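Uvus (demonstration corpus)

Uvus is a corpus of teleoperated manipulation demonstrations compiled for the training of imitation-learning policies on two-armed robots. Its subject is the rearrangement of bowls on a tabletop: picking a bowl up by the rim, moving it, handing it from one arm to the other, and nesting it inside a larger bowl. The corpus was designed by Birsen Öztürkmen and Makis Kokkinos and contains 3,000 accepted episodes, of which 1,000 end in a nested stack. The remainder cover single-arm relocation, handover and spacing tasks.

The name originally referred to the recording software alone. It has been applied to the whole corpus since version 2, in which the episode format and the labelling scheme were merged into one specification.

Workspace and apparatus

Recording takes place at a wooden tabletop with a black rail along its margin. Two black arms with parallel-finger grippers share the work area, and either arm can reach the middle of the table. The arms are driven by an operator through a pair of leader handles, and joint positions of both leader and follower are logged. The leader positions are stored as actions and the follower positions as observations. Early trials stored follower positions in both fields, which removed information on gripping force: an operator closing a gripper on a rim commands a narrower opening than the fingers can reach, and the difference between the two values is the only record of how firmly the bowl was being held.

Each arm carries a small camera near the gripper. These wrist views show the fingertips and whatever lies between them at close range, at the cost of losing most of the table when the arm descends.
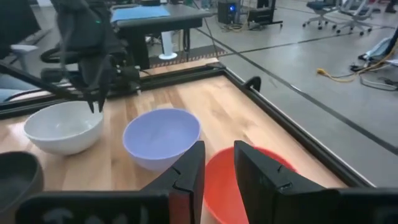 Wrist streams are time-stamped on the same clock as the joint log. Where a camera drops images, the episode is kept if the gap falls outside a grasp or release, and rejected if it falls within one. Exposure is locked at the start of a session. Automatic exposure was found to shift as a gripper approached a pale bowl, and policies trained on those recordings treated the change in brightness as a cue to close the fingers.

Objects

The objects are open, round bowls that differ in diameter, depth, colour and surface finish. Matte and glossy pieces are both included, as are bowls with a foot ring and bowls without one. Bowls are recorded empty. Kokkinos's protocol treats the rim as the sole permitted grasp region, with one finger inside and one outside. Grasps on the foot ring are marked as faults even where the bowl is carried to its target.

Collection procedure

An episode begins with both arms at rest and the bowls placed by hand according to a layout sheet. There are 99 layout sheets, each of which fixes the order of the bowls and leaves their spacing to the operator. The operator reads the task instruction aloud, starts the log with a foot pedal, and performs the task without pausing. A regrasp is allowed once per bowl. Collisions between the arms end the episode.

Operators are rotated to limit the influence of personal style. Styliani Michailidis, who trained the first group, noted that operators with long practice tended to move both arms at once, while newer operators parked one arm above the table and worked with the other. Both habits were retained, with a label for simultaneous motion.

Labelling is done after the session by a second person. Labels mark the start of approach, finger contact, lift, release and retreat for each arm separately. Disputed labels are settled from the external view, in which the height of a gripper above a rim can be judged more readily than from the wrist.

The external view comes from a fixed camera set close to the level of the tabletop. From that height bowls in the foreground can conceal those behind, and a tall bowl near the lens may occupy a large share of the picture. The angle was nevertheless preferred to an overhead one for nesting tasks, where clearance between the base of the carried bowl and the rim beneath it is the quantity of interest.

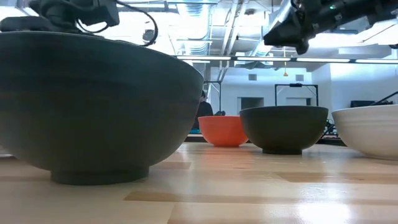
Quality control

Accepted episodes must satisfy an automatic check of log continuity and a manual check of the final arrangement. Angeliki Chatzigeorgiou wrote the continuity checker, which compares the spacing of successive time stamps and flags any joint velocity beyond the limit of the arm. Failed attempts are kept in a separate partition and are excluded from the episode total. They have been used to train success classifiers.

Limitations

Kgomotso Lekota has criticised the corpus for its reliance on one room and one table surface. Policies trained solely on Uvus showed reduced grasp accuracy on dark tabletops, where the rims of grey bowls were poorly localised. Lekota also observed that the instruction text is repetitive, with bowls identified by colour far more often than by size or position. A revised instruction set was circulated in February and has not been merged.

Related articles
Katsaros labelling scheme
Sonix (teleoperation interface)
Unia episode format
Leader–follower control
Behaviour cloning
Bimanual handover
Wrist-mounted camera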